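Getting a slippery printed tablecloth to stay put on a round table (and a stain while im at it)

Posted in Home & Laundry > Table linens
May 22, 2026

plisosis_mum

Ok so quick one, typing this on my break. We have a round table in the kitchen and I bought one of those printed cloths, purple with the little white and blue flowers. Love the print. Hate everything else about it. Slides all day long. Kid leans on it, whole thing goes sideways. I reach over for the salt, it comes with me.
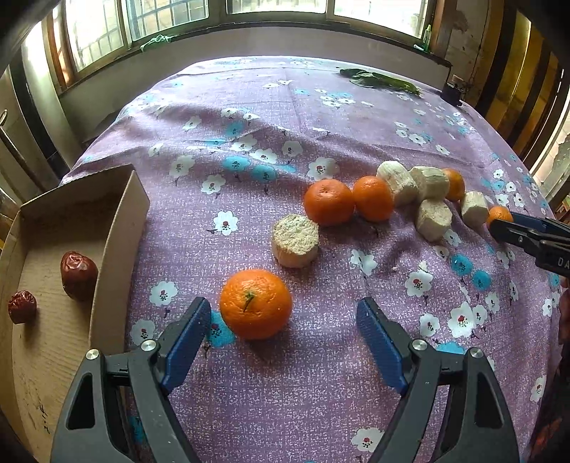 The print, with an orange on it for size

Things I have tried:

Clips. The springy metal kind. Tabletop is too thick, they ping off, one went behind the stove and is still there.

Double sided tape. Worked for two days and then I had tape gunk on the table and on the cloth. Took me ages with dish soap and a plastic scraper.

Weights on the corners, except its a square cloth on a round table so the corners hang down low and the weights knock against your shins. My husband said a word.

The table is a Posa, the 100 cm one, the top is really smooth, some sort of lacquer. The cloth is polyester I think, label says 100% something and the rest has washed off. It's a cheap one and I dont want to spend more on fixing it than I spent on the cloth.

Second thing, there's a stain. Curry I'm pretty sure. On the side by the wall. I washed it warm in April, twice, and it went from orange to a sort of yellow and then stopped. Is that it now forever? Can I bleach purple? I assume no.

Also do I hem it or get a round one. Have a sewing machine, am bad at it. Thanks in advance

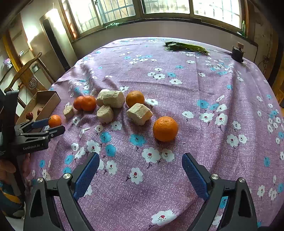
More of the table, same cloth

Rodrigo Fonseca

Had this exact problem, different cloth. You need something grippy between the table and the cloth, everything else is fiddling.

What you want is a table pad, or "silence cloth" if you're searching the older listings. Soft on one side, usually felt or flannel, kind of rubbery on the other. Rubbery side down on the table, felt side up, cloth goes on top. The felt holds onto the cloth and the backing holds onto the table. I bought mine off the roll at a fabric store and cut it with kitchen scissors. Does not fray.

Measure straight across the top in a few directions before you buy. My table was supposed to be perfectly round and it is not. Cut the pad a bit smaller than the tabletop so the edge doesn't show or curl over. I left a finger's width all the way around.

BUT. You said lacquer. Be careful with the rubbery stuff on lacquer, some of the cheap backings stick to the finish over a summer and leave a waffle pattern you will not get out. I did this to a sideboard. So either get one that says safe for finished wood, or put a plain cotton sheet down first. Old flat bedsheet, cut up. Lift the whole lot every couple weeks and wipe under it, crumbs get in there and scratch. If you can, try a scrap of the pad in one spot for a week before you do the full table.

Don't use shelf liner, the holey foam kind. Everyone suggests it. You can feel the bumps through a thin cloth and a wine glass will wobble.

On the hem. For a round cloth on a 100 cm table with a drop of 22 cm all round you need to cut 144 cm across, plus whatever you turn under. So check your square is at least that wide before you start. Fold it in quarters, pin a string at the folded corner, tie chalk on the other end, swing it. That's your curve. Cut through one layer at a time if the fabric is slippery or the bottom layers wander off on you.

Curved hems pucker. Do a tiny one, sew a line of stitching close to the edge, fold on that line, press, sew again. Or buy bias tape and skip the whole misery. I'd go bias tape, white would look nice with the flowers.

For the stain see below because I am no good at stains, somebody will know.

fjeld_and_co

curry = turmeric. turmeric is a dye so dont feel bad

No chlorine bleach on purple, you are right. It can take the print out or turn it some weird pink.

What to do:

Cold water first, run it through from the back of the stain.

Dish soap, a bit, rub it in with your fingers. Leave it a while. Rinse.

Then oxygen bleach, the powder kind for colors, check the care label if theres anything left of it. I use the Birkosent one but any will do. Mix it how the tub says. Test on the hem first!! inside of a corner where it hangs down. If the color stays, soak the whole cloth, not only the spot, or you can end up with a pale ring.

Then put it OUTSIDE. In the sun. Damp. Turmeric fades in sun, this is the big one. Couple of afternoons on the line with the stain facing up. Watch it though, the purple can fade too if you forget it out there for a week like I did with a red one.

Do not tumble dry until its gone. If you dried it after those washes in April you may have set it some, but I have got older ones out. My mother in laws Easter cloth had one from the year before and it came up fine, took three goes.

If its still there after all that, turn the cloth so the yellow bit is under the fruit bowl lol

sew_what_80

Don't hem it. Return it if you still can and buy a round one with elastic. Fits on like a shower cap. Problem solved in ten seconds

plisosis_mum

Thanks all!! Cant return it, receipt long gone. Also the elastic ones look like a hospital bed to me, sorry sew_what.

Rodrigo the waffle thing scared me so I'm doing the sheet underneath. Measured the cloth, its 210 one way and the same the other so plenty to cut. Going with bias tape. Will the tape need washing first so it doesnt shrink?

Trying the sun thing this weekend if it ever stops raining here.

Rodrigo Fonseca

If its cotton tape yes, wash it first, or at least soak it in hot water in the sink and iron it dry. Poly tape you can skip it. And buy extra. For 144 across you need a bit over four and a half meters to go all the way round, so five. Do the stain BEFORE you cut, in case you decide you hate it and want a new cloth. You may also be able to shift the circle over so the yellow part ends up in the scraps, since you have a lot of spare width there.

plisosis_mum

oh thats clever. did not think of that. ok going to go find some chalk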